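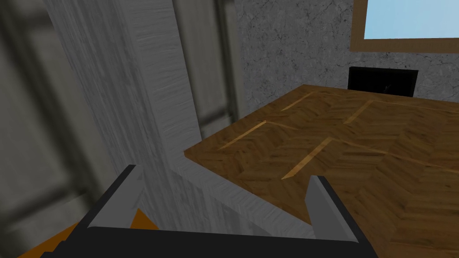

Fig. 1. Simulated view past an open two-finger gripper, nothing held, with the near corner of the table ahead.

Unit 2: What a simulated pass is worth

Reading before class: the Clullimora practice guide, the section on acceptance in simulation. It is short and more confident than it should be.

The guide says a mobile manipulator may be cleared for a shared room once it has completed the required runs in a rendered copy of that room. The required number is 1436. I have asked where the number comes from and have had three different answers, none in writing. Treat it as a habit that got printed.

Look at the table corner in Fig. 1. A rule about clearance has to say what it measures from: fingertip, base of the gripper, or the widest part of whatever is being carried. The guide says "the robot." Vogler reads that as the body shell. Famitz reads it as every moving part at full reach. Both claim to comply, and on paper both do.

Points to argue in section:

Does an empty gripper count as a safe state? The guide assumes so. It says nothing about open fingers near an edge.

Who checks the room model against the room? Zastetti submitted 3349 runs last April, and 964 of them used a table at the wrong height. The report still says "passed."

What should be logged when no contact occurs? Under the present wording, nothing -- so a near miss and a wide one look the same.

Fig. 2. Same simulated room, looking over the white body toward the two arms.

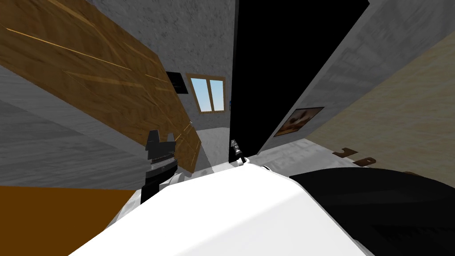
Rizwan Begum objects that I am asking too much of a minimum standard: a loose rule which people follow will catch more bad behavior than a strict one they quietly route around, and a rendered room at least lets you fail a thousand times without hurting anyone. Fair, up to a point. I would still like the failures written down.

For next time, rewrite the clearance rule for a robot with two arms. One page. State your reference point, your stopping condition and who signs. If you use the word "adequate," define it.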